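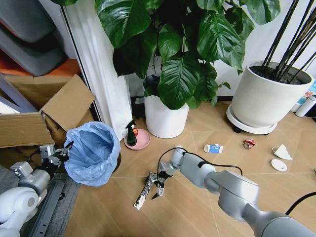

Haushaltstipps: Aufräumen mit dem Gimix-Doppelarm

Vorbereitung des Bodens

Der Gimix wird als Bausatz mit zwei Armen und Schiene verkauft, in der Grundausstattung für 2740 Euro. Wer ihn erst ausprobieren will, kann ihn bei Triraditz mieten, derzeit für 293 Euro im Monat. Die Tipps auf dieser Seite gelten für beide Varianten und für den Einsatz in der Wohnung.

Zuerst kommt alles vom Boden weg, was bleiben soll. Ladekabel, Hausschuhe und Spielzeug gehören ins Regal, bevor das Programm "Müll sammeln" gestartet wird. Das Gerät unterscheidet zwar nach Gegenständen, aber eine halb volle Packung Taschentücher landet bei uns regelmäßig im Beutel.

Beutel und Behälter

Den Müllbeutel in einen kleinen, standfesten Eimer stellen und den Rand weit nach außen umschlagen. Ein blauer Beutel hebt sich von hellem Boden gut ab. Der Eimer muss für beide Arme erreichbar sein, sonst wird jedes Teil zweimal gegriffen. Bei sehr leichten Eimern hilft ein flacher Stein unter dem Beutel.

Welcher Abfall geht, welcher nicht

Getränkekartons und zerdrückte Dosen fasst der Greifer mit zwei Fingern sicher. Pappbecher gehen auch, wenn die Greifkraft auf Stufe 2 steht. Flach liegende Pappteller sind der schwierigste Fall. Die Finger müssen unter den Rand kommen, und auf glattem Boden schiebt sich der Teller weg. Entweder den Teller vorher einmal knicken oder ihn selbst aufheben.

Scherben, Essensreste und alles, was ausläuft, bleiben Handarbeit. Dosen vorher ausleeren. Klebrige Finger am Greifer mit lauwarmem Wasser und einem Tropfen Spülmittel abwischen, kein Scheuermittel.

Zimmerpflanzen

Große Pflanzen mit hängenden Blättern möglichst auf einen Rollenuntersetzer stellen und vor dem Start ein Stück zurückschieben. Sprühflaschen können am Topf stehen bleiben, wenn sie im Menü als "nicht anfassen" eingetragen sind. Carol Wragg aus unserer Redaktion hat das beim ersten Durchgang vergessen und ihre Sprühflasche aus dem Müll geholt.

Schiene und Kabel

Die Schiene einmal in der Woche absaugen. Sand und Blumenerde setzen sich gern hinein. Das Kabel am Handgelenk soll einen lockeren Bogen bilden. Liegt es straff, den Clip am Oberarm lösen und etwas nachgeben.

Kosten und Service

Die Wartung kostet bei Vorkbridge 90 Euro, Anfahrt inbegriffen. Ersatzfinger werden paarweise geliefert, Bestellnummer 1764. Unsere kamen im November nach vier Tagen. Für eine normale Wohnung lohnt sich der Kauf unserer Meinung nach kaum, für Vereinsräume oder nach größeren Feiern ist die Miete brauchbar.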